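Home | Workshop | Kitchen | Storage | Small machines | Contact

Looking after a bench arm: cleaning, fingers, cameras and the basket job

These notes cover the sorting cell at Kokordale, which is one arm on a white table with pale panels behind it. The job is simple: cubes go from the table into a wicker basket. Most of the stoppages we have logged came from small neglected things, and nearly all of them can be put right with a cloth, a hex key and a spare quarter of an hour. The controller counter stood at 3,152 cycles when I last wrote it down.

Before you touch anything

Stop the program, press the emergency stop and wait for the brakes to click in. Do not rely on the pause button. A paused arm will start again if someone presses resume on the tablet, and the tablet is usually on the other side of the room. Hang the tag on the stop button so that it is seen.

The basket

Wicker is kind to the cubes and awkward for everything else. A braided rim is not a true edge. It stands higher in one place than another, and a taught height which clears it at one corner may rub at the next. 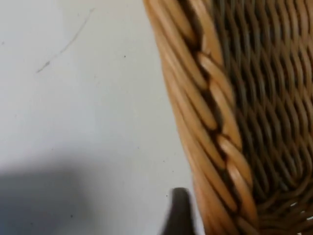
Set the approach height from the highest part of the plait and add 6 mm. Move the arm by hand control at the slowest speed and go along the whole rim once before you save the point. If the basket is swapped, do it again, even if the new one came from the same shop. Kosia baskets vary a good deal from one to the next.

Loose ends of cane should be trimmed flush with side cutters. Do not pull them. Brush the weave out over a bin with a dry paintbrush, never over the table, and keep water off it. Damp cane moves as it dries and you will be teaching the heights again by the end of the week.

Checking where things sit

1. Put the basket back against its stop and push it home with a flat hand. It must not rock.

2. Set out the cubes. We use red, green and blue, and the test layout has one in the basket and two on the table. Leave clear space between the basket and the nearest cube on the table, as the fingers need room to open on both sides.

3. Look at the fixed camera view before you run anything. Shadows should be soft. With the lamp up to the left they fall to the right, and a hard shadow can be read as part of a cube. Turn the lamp down or move it back until the edges blur.

4. Two cubes lined up front to back are a useful test for the camera. The front one hides part of the one behind, and the software should still report both. If it reports one, clean the lens and try again before changing any settings.
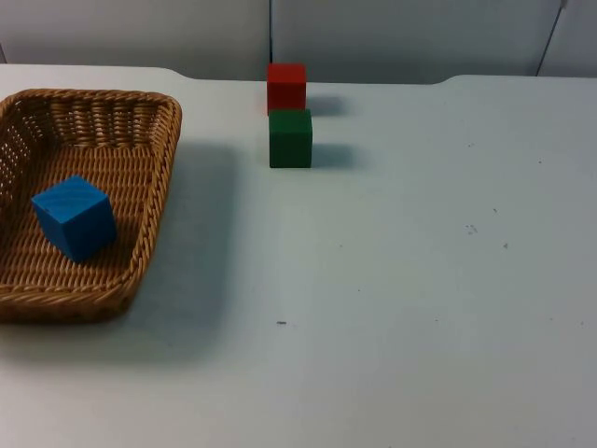
Cleaning the table

A white top shows every crumb, which is helpful. Specks matter when the vision threshold has been set too fine, as it will then report things that are not there. Dry brush first, then a barely damp microfibre cloth, working from the back edge to the front. Do not use cream cleaner. It polishes the matt finish and you get a glare spot that no amount of lamp moving will cure.

If a mark stays after the cloth, try a soft white eraser. If it stays after that, it is a scratch or a stain, and the answer is to mask it in the software – not to scrub it. Compare the view from the wrist camera before and after. 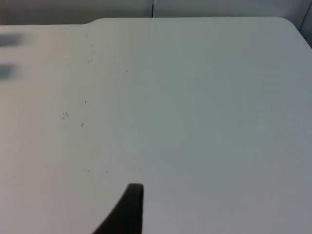 Dark specks on the table top, with the tip of one finger at the bottom.

Fingers and wrist

Wipe the fingers with 70 per cent isopropyl on a lint-free cloth and let them dry with the gripper open. Check the tips for nicks with a fingernail. A nick will catch on cane sooner or later.

Nip up the finger screws to 2 Nm. Use a torque driver; ours is a Stasinska and has held its setting well. Then close the gripper on a cube and try to twist the cube by hand. Any click means a loose screw or a worn pin.

Clean the wrist camera lens with a blower and then a dry lens cloth. Check that the cable has slack with the wrist turned fully each way, and renew the ties if they have gone brittle.

First run afterwards

Release the stop, home the arm and run at quarter speed with one hand near the button. Let it finish a full set before going back to normal speed. Then repeat the test layout and save a view from the fixed camera. Keep the saved view with the log – it is the quickest way to see later whether the basket or the camera has shifted.

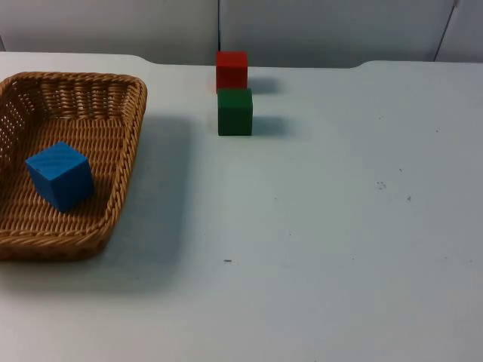
Hsin-yi Tai writes that 6 mm over the rim was not enough for her arm, a Yen with some play in the second joint, and that she went up until the rubbing stopped and then took the slack out of the belt. She also suggests marking the basket position with a pencil line under the rim, as tape lifts at the corners and collects dirt.

Both are fair points. Check the belt first if the height seems to drift between Wednesday and the next service. I have added the pencil line to our own sheet.

4 comments | 11 shares

Contact | Copyright Kokordale Workshop Notes | Back to top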